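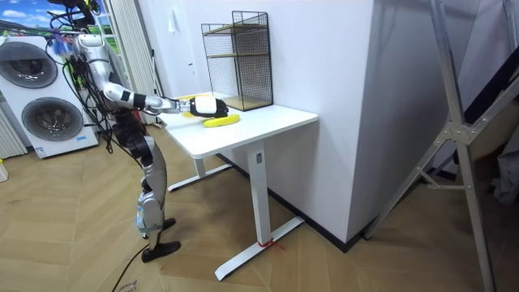 Banana on a white desktop.

News > Around Town > Food

2021-03-22
By Noemí Maldonado

The banana bread sale is over, my kitchen smells like cinnamon, and I can finally give you the number: $3,124! All of it goes to new boilers for the Sugden pool, and yes, I did a little dance in the parking lot when Iraís Ledesma read it out to me over the phone.

If you missed it (how?), the sale was a porch pickup deal this year. You ordered ahead, you picked your pickup slot, and you drove up to the old Cornico bakery on the corner, where somebody in a mask put a warm foil package on your hood. We sold 362 loaves that way. The last sale, back in the days when we all stood shoulder to shoulder in the school gym, sold 100, and we thought that was a lot.

I baked 12 hours straight on the final day and I still wasn't the busiest person there. Gareth Holroyd ran both ovens at Cornico from before sunrise and only came out front to ask for more butter. He uses very ripe bananas, the kind that are nearly black, and he mashes them with a fork and leaves the lumps in. I've always gone for smooth, but I tried a slice of his with the end of my coffee and I may be switching sides.

The walnut question came up again, of course. Plain loaves sold out first, walnut came second, and the chocolate chip ones (my favorite, thank you very much) hung on until the afternoon. Soledad Gallegos bought the last four and told me they were for the neighbors. Sure they were, Soledad.

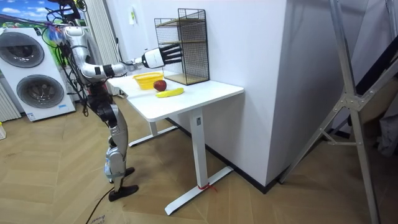 Can I still get a loaf if I didn't order one?

The sale itself is closed, but Cornico is keeping Gareth's banana bread on its regular menu through the spring, plain or walnut, and a dollar from every loaf goes into the pool fund.

As for the pool, the old boilers gave out in October and the water has been too cold for lessons ever since. Jaqueline Cisneros, who teaches the little kids, says she has a waiting list and a box of brand new kickboards that haven't been near the water yet. There's one more chunk of money to raise before the boilers can be ordered, and a soup sale is the next idea. I've already been told I'm on onions.

A few people left their loaf pans behind when they dropped off their baking. They're stacked by the side door at Cornico, so come and grab yours. The big glass one with the blue lid is mine, please leave it!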